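Home Modules Timetable Handouts Staff Search

Robot Systems in Practice
Handout 4: Contact faults at hinged and spring-loaded doors

Read before the lab session. Bring a printed copy of the fault log sheet. The sheet is on the module page under Handouts.

4.1 Purpose

Handout 3 dealt with faults that begin inside the arm: encoder loss, brake wear, an overheated joint. The present handout deals with a fault that begins in the program and shows itself at the point of contact. The case is the door fault on the Tilanon bench, which occurred in November during an unattended repeat run. No person was hurt. The arm went into a protective stop, a gripper finger was bent and the door hinge of the appliance had to be replaced. The damage was slight and the log was kept in full, so it makes a good case for teaching.

4.2 The task

The task is the loading and unloading of bread in a toaster oven. It has four stages:

1. Open the door.
2. Pick up a slice of bread and place it on the rack.
3. Withdraw and close the door.
4. After a wait, open the door and take the slice out.

For the fault run the oven was unplugged and the wait in stage 4 was a dummy wait. Heat played no part in what happened.

Stages 1 and 3 were taught by hand guiding. An operator held the arm, moved it through the path and stored the points. Stages 2 and 4 were written as position moves relative to a fixed frame on the oven body. The two kinds of motion were joined in one program, and the join is where the fault lay.

The door hinges along its lower edge and folds outwards and down. The handle therefore moves in an arc, and at full opening it is low and well forward of the oven body. A gripper that has let go of the handle at the end of stage 1 is in a poor place to begin a straight move towards the rack. It has to go up first, then in. With the door open, the glass and the handle are both obstacles, and neither is where it was when the frame on the oven body was set.

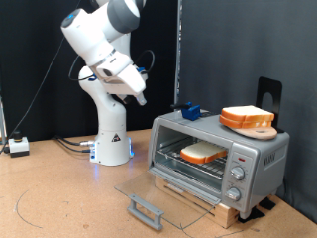
Barış Erdem asked whether the planner ought to have refused the move, seeing that the door was in the collision model. It was in the model, but as a fixed shape in the closed position. The planner checked each path against a door standing upright. For stages 2 and 4 it was given permission to ignore that shape, as otherwise no path into the oven could be found. With the shape ignored, the planner had no door at all, open or closed. The refusal he had in mind could not happen.

4.3 Sequence of events

The run was set for 200 cycles. The log shows no fault up to cycle 47. In cycle 48 the following was recorded.

Stage 1. The gripper closed on the handle and pulled. The door opened part of the way. The finger then slipped off the handle before the last taught point. Motor current in the gripper fell to its no-load value, and the program did not read it. The arm carried on to the end of the path with nothing in the gripper.

Stage 2. The door was resting part open. The arm lifted, turned and moved towards the rack. The lower finger met the inside of the glass, near the top edge, and pushed the door down ahead of it. Resistance was low, as the hinge was doing what it is made to do. The force limit was not reached.

End of stage 2. The door came to its stop. The arm was still moving. Contact force rose from a low value to the limit within 2 controller samples, and the protective stop was raised. The arm halted, but the joints had some travel left before they came to rest, and that travel went into the finger and the hinge.

The stop worked as designed. This needs to be stated plainly, as the first fault report put the cause down as "force limit too high". The limit had been set from the robot maker's guidance for the mass of the tool, and it was met promptly. The limit protects against a collision with something firm. It gives little warning of a collision with something that yields and then stops yielding.

4.4 Causes

The immediate cause was the slip. The finger pads had been changed at cycle 0 for a harder type, and the grip force had been left as it was. The handle has a smooth surface, and the pull on it changes direction as the door swings. With the softer pads there was enough friction over the whole arc. With the harder pads there was enough over most of it.

The underlying causes were these.

(a) No check of door state. Stage 2 assumed that stage 1 had succeeded. The assumption was true 47 times and was never tested.

(b) Gripper feedback not used. The gripper reports its opening width and its motor current. Either would have shown the slip at once.

(c) A moving part modelled as fixed. The door has one degree of freedom and should be in the model as a joint, with its angle set from a measured value.

(d) Speed in the approach. The arm ran at transfer speed until close to the rack. The distance needed to stop was greater than the give in the finger.

Przemysław Sowa reviewed the log and added a fifth item, which the lab has since accepted:

(e) No change record. The pads were changed by one shift and the run was started by another. The bench sheet had no line for tooling, and so the run was released on the strength of tests made with different pads.

Item (e) should be given as much weight in your own reports as items (a) to (d). Students tend to leave it out because it does not appear in the log file.

4.5 Effect on the stopping distance

A rough treatment is sufficient. Let v be the speed of the tool at the moment the limit is reached, t the reaction time of the controller and a the deceleration. The distance travelled after the limit is reached is

d = v t + v^2 / (2 a)

The second term depends on the square of the speed. Halving v halves the first term and reduces the second to a quarter. For the bench arm the second term is the larger at transfer speed, so there is much to gain from slowing down near contact and little to gain from a faster controller.

Note that d is measured at the tool. For an outstretched arm the same joint speed gives a greater tool speed, and values found with the arm folded must not be used for the arm extended.

The force that results depends on d and on the stiffness of whatever is struck. For a door still free to swing the stiffness is close to zero and the force is small. At the stop it is the stiffness of the hinge and of the finger in series. The step between the two is sudden, and a limit on force alone cannot see it coming.

4.6 Corrective measures

The following are now in use on the bench.

Grip check. Width and current are read throughout the pull. If either leaves its band, the arm stops on the path, opens the gripper, backs away along the last taught segment and asks for an operator. It does not try again on its own. An early version did, and pushed the oven back on its platform.

Door check. Before any move into the oven, the arm goes to a fixed point above the open door and lowers slowly until light contact is made. The height at contact gives the door angle. The move is refused if the angle is outside its limits.

Jointed door in the model. The measured angle is written to the model before planning. The permission to ignore the door has been withdrawn.

Reduced speed zone. A box is set round the oven, to include the full sweep of the door. Inside it the tool speed is limited whatever the program asks for.

Bench sheet. A line has been added for pads, fingers and grip force. A change in any of them cancels the release, and the short test has to be run again with an operator present.

The Busstead group uses a spring-loaded latch in place of the hinged door and reports a similar fault with the direction reversed: the latch stores energy and returns it to the finger on a slip. See the Coltineck note in the reading list before attempting question 3.

4.7 Rules for the lab session

Keep one hand near the stop button whenever the arm is enabled. The person holding the stop button does not type.

Do not reach across the oven while a program is paused. Paused is not stopped.

The oven stays unplugged unless a member of staff has signed the sheet.

If a protective stop is raised, leave the arm where it is, note the stage and the door position, and only then clear it. In November the door was shut by hand before it was measured, and its angle in section 4.3 had to be worked out from joint positions.

Bread is replaced at the start of each session. Dry slices break in the gripper and the crumbs get into the finger slides.

4.8 Questions for discussion

1. Draw the path of the handle as the door opens. Mark the part of the arc where a slip is most likely with a pinch grip, and explain your choice.

2. The door check uses contact to find the angle. Suggest a method that does not, and state what new fault it could bring in.

3. The grip check stops the arm and backs it away. Give a case in which backing away along the taught path is the wrong response.

4. Rewrite the first fault report, keeping to one page. Separate what was recorded from what was inferred.

Written answers go in the box outside the lab office before the next lecture. Question 4 is marked; the others are for use in class.

Reading

Witkowska, Teaching by hand guiding: course notes, sections on joining paths
Coltineck, Stored energy in latches and catches (lab note)
Bench sheet, current version, with the tooling line

Contact: module office, Robot Systems in Practice | Copyright of the department, for use by enrolled students | Back to top

Related handouts
Handout 2: Reading a controller log
Handout 3: Faults inside the arm
Handout 5: Stops, pauses and restarts
Handout 6: Writing a fault report
Lab sheet: Setting a reduced speed zone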